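Maddocks Pantry Kitchen, Mullden site
Self-inspection checklist: pickled and acidified vegetables, small batch
Completed by: Müzeyyen Uysal
Date: 10/2/24

Marking: OK = meets the requirement. FIX = corrected during the inspection. OPEN = needs follow-up. N/A = does not apply to the current product list.

Products in scope: cucumber spears, pickled carrot, green bean, red onion. Relish is made at the Vesgate kitchen and is inspected there.

SECTION 1. INCOMING INGREDIENTS

1.1 Vegetables free of mold, soft spots and insect damage - OK
Comment: One case of green beans had rust marks on the tips. Sorted and trimmed before weighing. Supplier told by phone.

1.2 Vinegar labeled at 5% acidity or higher - OK
Comment: Both open drums checked. The opening date was missing from the second drum and has been added.

1.3 Salt is canning or pickling salt with no anti-caking agent - OK

1.4 Spices in closed containers, labeled with lot and date - FIX
Comment: Mustard seed had been moved to an unlabeled tub. Lot 841 confirmed against the invoice and a label applied. The dill seed next to it was labeled correctly.

1.5 Allergens stored on their own shelf - OK
Comment: Mustard is now treated as an allergen on this site, as it has been at Vesgate since July.

SECTION 2. BRINE

2.1 Current recipe card posted at the kettle - FIX
Comment: The old card for red onion was still behind the new one. Removed and destroyed.

2.2 Vinegar and water measured by weight - OK

2.3 Brine scale checked with 1,000 g test weight, reading within 2 g - OK
Comment: Reading 1,000 g. Checked again after the scale was moved to the lower bench, no change.

2.4 Spice scale checked with 50 g test weight - OK
Comment: The display is slow to settle. Wait for the stable mark before writing the number down.

2.5 Kettle thermometer checked in ice water - OK

2.6 Brine at a boil before filling starts - OK
Comment: Observed for carrot and green bean. Cucumber was not in production.

SECTION 3. JARS AND LIDS

3.1 Jars checked for chips at the rim by finger and by eye - OK

3.2 Jars washed, and kept hot until filled - OK

3.3 Lids new, not reused - OK
Comment: A box of used lids was found on the jar shelf. It is for dry storage only and is marked so. Move it to the dry store anyway.

3.4 Headspace gauge at the filling bench - OPEN
Comment: One gauge for two fillers. The second filler was judging by eye. Two more to be ordered from Climness. Until they arrive, only one person fills.

3.5 Air bubbles released with a plastic tool - OK

3.6 Rims wiped before lids go on - OK
Comment: Cloth changed between batches. The checklist at the bench should say this - it does not at present.

SECTION 4. PROCESSING AND pH

4.1 Water covers jar lids by at least 1 inch - OK

4.2 Timer started when the water returns to a boil - FIX
Comment: Timer for the first carrot load was started when the jars went in. Restarted at the boil. Operator shown the step on the card.

4.3 pH meter calibrated at 4.0 and 7.0 before use - OK
Comment: Buffers in date. The 7.0 bottle is low.

4.4 Finished pH at or below 4.6 for every batch, with the kitchen's own limit of 4.2 - OK
Comment: Green bean 3.8, carrot 3.7, red onion 3.6. Samples were blended before reading. Do not read the brine alone, as the vegetable can lag behind it.

4.5 Seals checked after cooling, failed jars refrigerated and kept out of stock - OK
Comment: One failed seal in green bean. Logged.

SECTION 5. STAFF HYGIENE AND WASHROOM

5.1 Hair and beard covers worn - OK

5.2 No rings, watches or bracelets in the filling area - OK

5.3 Cuts covered with a blue bandage and a glove - N/A

5.4 Washroom walls and counter are a surface that can be wiped down - OK 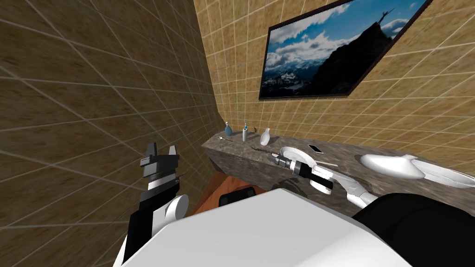 Item 5.4: tiled walls, gray marble countertop, framed mountain picture on the back wall.

5.5 Soap, paper towels and covered bin stocked in washroom - OK
Comment: Refill is on the closing list. Initials missing for two shifts.

5.6 Aprons taken off before entering washroom - OPEN
Comment: There are no hooks outside the door. Aprons are being left on the flour bins. Fit hooks at shoulder height, away from the bins.

SECTION 6. STORAGE AND RECORDS

6.1 Jars labeled with product, batch code and date - OK

6.2 Screw bands removed before shelving - OK

6.3 Shelves dry, dark and off the floor - FIX
Comment: Two cases of carrot were on the floor by the back door. Moved to the rack.

6.4 Batch sheets complete and signed - OPEN
Comment: The red onion sheet has the pH but no meter calibration entry. The calibration log shows it was done. Copy the entry over and initial it - do not rewrite the sheet.

OPEN ITEMS
3.4 Order headspace gauges. M. Uysal
5.6 Fit apron hooks. Site maintenance
6.4 Complete red onion batch sheet. Shift lead

Open items are checked again before the next cucumber run. Keep this sheet with the batch records.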